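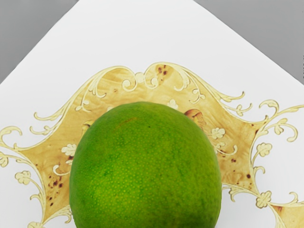

According to Pejman Kordestani, the asset library is the part of the new Hurnum release worth paying for, and the scheduler changes could have waited. Kordestani, who tested the beta against a fruit-picking policy trained in an earlier version, said the policy's grasp success dropped as soon as table textures were randomized, and that he considered this a useful result.

Hurnum 2 became available in September. It is a simulation package for tabletop manipulation, sold by Jeltham as a subscription and aimed at teams that train grasping and sorting policies before moving them to hardware. The release adds 556 object models, most of them produce and packaged food, and 200 surface materials for tables, trays and counters.

The produce models carry surface detail in the color texture: pores, scuffs, dark specks and uneven patches of green on a single fruit. Earlier Hurnum fruit used a flat color with a noise layer on top. Jeltham says the change matters mainly for wrist-mounted views at short range, where one object can take up much of the image and its full outline is not available to the segmentation step.

Surface materials now include ornamental patterns as well as plain ones. Wood-look panels with scrollwork and inlaid flowers can be applied over a white tabletop, which places leaf and petal shapes directly behind a target object. The patterns are part of the color map only and have no effect on contact. Friction is set separately for each surface and can be randomized within limits given in the scene file.

Each scene can be rendered in up to 1000 variants per job. A variant may change the surface, the object, the object's pose, the lighting or the camera position. Seeds are stored with the output, so a single failed grasp can be replayed without running the full job again. Segmentation masks and depth are exported alongside color.

Some limits remain. Soft contact is not modeled, and a ripe fruit has the same stiffness as an unripe one. Stems and leaves are separate objects that must be attached by hand in the scene editor. Edge smoothing is off in the fast render mode, and object outlines can look jagged against light surfaces. The slower mode corrects this but raises render time, and Jeltham has not published a comparison between the two.

Scene files from the first version open in the new one after a conversion step. Custom grippers need their collision meshes exported again. Drivers for the Alemneh two-finger gripper are included in the base package; support for the Skevholm suction tool is listed as experimental and does not yet report vacuum level.

Existing subscribers receive the release at no added cost. The surface materials can also be licensed without the simulator, in a format that other renderers can read.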